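Styliani Chrysikopoulos has been running the choir at Filtholm for 14 years, and she still sets out the chairs herself. She likes to get there before the singers, open the piano and have the hall to herself for a bit.

"I'm not a trained conductor," she says. "I taught Grade 4. The woman who had the choir before me moved away and somebody handed me the folder. That was it."

The folder is now a cupboard. It holds 447 pieces of sheet music, most of them photocopied and a lot of them with coffee on them. Her favourites are the Greek songs her mother knew, which she wrote out by ear one winter and then taught to a group of people who mostly had no Greek at all.

"They learned it by sound. Pantelis Tsolakis corrected their vowels from the bass section, and he was not gentle about it. But they got there."

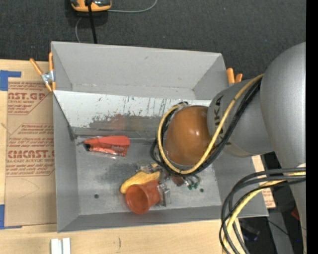

Filtholm, August 31, 2020

The choir hasn't sung together indoors since the winter. Through July they met outside in the park behind the library, standing well apart, with the music clipped to boards so it wouldn't blow away. Styliani found it hard going.

"You can't hear the person beside you outdoors. The altos rush when they can't hear the tenors, so I was waving my arms like I was bringing in a plane."

Attendance dropped. Before the spring she could count on most of the membership for a concert – 80 singers at the last one – and some of the older members have told her they'll wait until next year. She phones them anyway. Efthymia Alexiou, who is one of them, gets a call most weeks and has been practising her part in the kitchen.

Asked what she has planned for the fall, Styliani pulls out a list with a good deal crossed off. The carol night is gone. A short program of rounds is still on, in two small groups, if the park permit comes through.

"Rounds are good because you only need to learn one line. And if it falls apart you just start again."

She'd like to hand the folder on eventually. Her neighbour Hazem Tawfik has led a few warm-ups and she thinks he has the ear for it, though he says he'd want a couple more years first.

"He can have them," she says. "But he's doing the chairs."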